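Looking after a dirt bike in a small garage 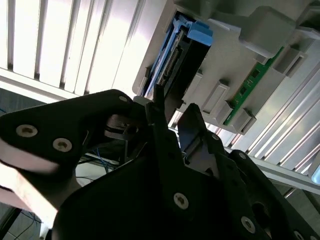
Silver hex-socket screws on matte black plate.

Bits I've picked up keeping two trail bikes going in a single-car garage. No particular order. Add your own at the bottom.

Wash
Cold bike only. Plug the exhaust. Bucket and brush first, hose second, and keep the pressure washer well back from wheel bearings, fork seals and the radiator fins. Old dish brush for the chain area, don't put it back in the kitchen. Tyres last. Let it drip on the driveway for a bit, then a short ride up the street to fling the water out of the brakes.

Mud under the guards — spray the underside with silicone before you ride. Comes off in sheets after. Keep it away from the discs and the seat or you'll be sliding off the back.

Air filter
Clean it after every dusty ride, no excuses. I keep three oiled ones in zip bags so Sunday-night me only has to swap. Wash in proper filter cleaner, then warm soapy water, squeeze, don't wring. Wringing splits the seams. Dry overnight. Oil it wearing gloves, work it through till the colour is even. Smear of grease on the rim where it seals.

Wipe out the airbox while the filter's off. Rag stuffed in the intake first. Take the rag out again!! Ask me how I know.

Chain
Check slack with the bike on the ground or on the stand, whichever your manual says, and stick to that one. Spin the wheel and check in a few spots, they wear uneven. Lube after a ride while the chain's warm. Bit of cardboard behind it saves the tyre and the floor. Too tight is worse than a touch loose.

Bolts and screws
Go round the whole bike with a spanner after the first ride on anything new. Sprocket bolts, subframe, levers, footpegs. Paint pen stripe across the head and onto the part, then you can see from a metre away if it's moved.

Hex heads full of dried mud are how they get rounded. Pick the mud out with an old scriber or a dental pick, tap the key right home, then turn. Worn key? Grind the end back 5 mm on the bench grinder, go slow so it doesnt turn blue, and you've got fresh corners. Ball-end keys for running in and out only, never for cracking something tight.

Blue threadlocker for most things. Tiny drop. Copper grease on axle shafts and exhaust studs, not on both threads and threadlocker, pick one.

Plastic tubs for fasteners. I used to use one big jar, hopeless. Now it's a muffin tray, one hole per job, and a strip of masking tape with a name on it. Long jobs, poke the bolts through cardboard in the shape they came out. Lilian Magesa put me onto that when we did her clutch and I've never gone back.

Fuel
Don't leave it sitting. If the bike's parked over winter, run the carby dry or use stabiliser and fill the tank to the brim. Jerry can out of the sun, lid tight, away from the hot water system. Write the date on it. Mixed fuel gets its own can in a different colour. Label anyway.

Gear
Boots: undo every buckle, pull the liners, stuff with newspaper. Change the paper before bed. Not in front of the heater, they go hard and crack.
Gloves on a bottle drying rack. Works a treat.
Goggles — rinse, never rub. Foam gets a squirt of mild shampoo. Store the lens in a sock.
Jersey in cold, no softener. Blood out with cold water and plain soap, hot water sets it.
Helmet liner in a pillow case on gentle.

Floor and bench
Old carpet under the stand, pile side down, slides nicely when you need to turn the bike. Kitty litter on oil spills, grind it in with your boot, leave overnight, sweep. Used oil back in the empty bottles and off to the tip, most take it free.

Magnetic strip above the bench for the spanners you reach for all the time. Everything else in drawers. Head torch on a hook by the door becuase the light is always behind you.

Keep a notebook on a string. Hours, what got done, what you ran out of. Mine says rear pads, so that's the next job.

Updated 19 Nov 2019, added the glove rack.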